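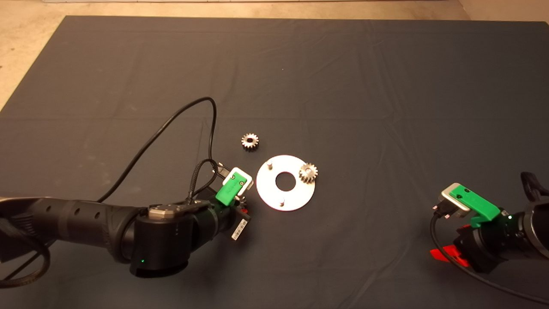
Zahnräder und Lochplatte auf dunklem Tuch

Forum > Training > Kraft > Trainingspläne
Thema: Nur Rücken und Griffkraft, 2x die Woche – reicht das?

klimmzugkalle
Juli 2026

Moin zusammen, ich hab mir für den Sommer den Rückenplan von Zixuan Tan geholt (den mit den zwei Einheiten, nicht den langen) und bin jetzt in Woche vier. Klimmzüge gehen super, Rudern auch, aber beim Kreuzheben macht mir immer zuerst der Griff schlapp. Im Plan steht, man soll am Ende jeder Einheit an der Stange hängen, 30 Sekunden, mehrere Durchgänge. Mehr steht da nicht! Hat das jemand von euch so durchgezogen? Und zählt das als Unterarmtraining oder muss ich da noch was Eigenes machen?

rudermaus_hh
Ich hab den Plan im Januar angefangen und komplett gemacht. Das Hängen bringt schon was, nur war es mir nach zwei Wochen zu leicht. Hab dann ein Handtuch über die Stange gelegt und mich daran festgehalten, das ist eine ganz andere Nummer. Fang bloß nicht mit der vollen Zeit an, sonst kannst du am nächsten Tag keine Kaffeetasse mehr halten :-)

Torben_K
Sehe ich anders. Wenn der Griff beim Kreuzheben das Problem ist, dann nimm Zughilfen und trainier den Rücken ordentlich. Dafür ist der Plan doch da. Griff kannst du an einem anderen Tag machen.

klimmzugkalle
Zughilfen hab ich (die von Shehu, liegen seit Ewigkeiten in der Tasche), fühlt sich für mich aber irgendwie nach Schummeln an.

Torben_K
Quatsch. Schummeln wäre, wenn du 20 Kilo weniger auflegst und dir dann einredest, das wäre ein schwerer Satz gewesen. Mach die Aufwärmsätze ohne, die schweren mit. Fertig.

eisenheidi
Bin da eher bei rudermaus. Ich hebe seit 11 Jahren und hab lange alles mit Zughilfen gemacht, mit dem Ergebnis, dass mein Rücken stark war und meine Hände überhaupt nicht. Aufgefallen ist mir das beim Umzug, beim Sofa. Seitdem nur noch beim letzten Satz, und auch da nicht immer.
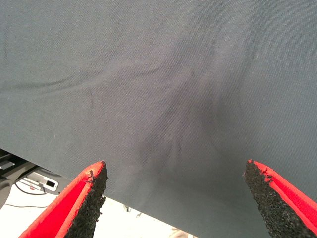 Dunkelgrauer Stoff mit Falten

eisenheidi
Nachtrag, weil die Frage per PN kam: Das Handtuch faltet ihr einmal längs und hängt es über die Stange, beide Enden in die Hände. Dünner Stoff ist leichter zu greifen, dicker Frottee richtig fies. Bitte vorher kräftig dran ziehen, mir ist mal ein altes gerissen und ich saß auf dem Hintern.

pludi
Wo hängt ihr euch eigentlich hin? Bei uns im Studio (Ternerham) sind die Stangen so dick, da komm ich kaum rum. Zu Hause hab ich die Türreckstange von Fullik, die ist dünner, aber bei 1,90 m hänge ich da mehr mit den Knien auf dem Boden als sonst was.

rudermaus_hh
@pludi Dicke Stange ist doch perfekt für den Griff! Nimm für die Klimmzüge die Türstange und fürs Hängen die dicke. Knie anwinkeln ist völlig ok.

Torben_K
Fürs Hängen ja, für schwere Züge würde ich einer Türstange nicht trauen. Meine hat mir den halben Rahmen verkratzt.

klimmzugkalle
Ok, ich mach jetzt Folgendes: Dienstplanbedingt bleibt es bei zwei Einheiten, Kreuzheben die ersten Sätze ohne Hilfen, den schwersten mit, danach Handtuch. Wer den Pludumska-Thread zum Thema Hornhaut sucht, der ist auf Seite 781 oder so ähnlich, die Suche findet ihn jedenfalls nicht...

Torben_K
Magnesia nicht vergessen. Und schreib mal, was in Woche acht auf der Stange liegt.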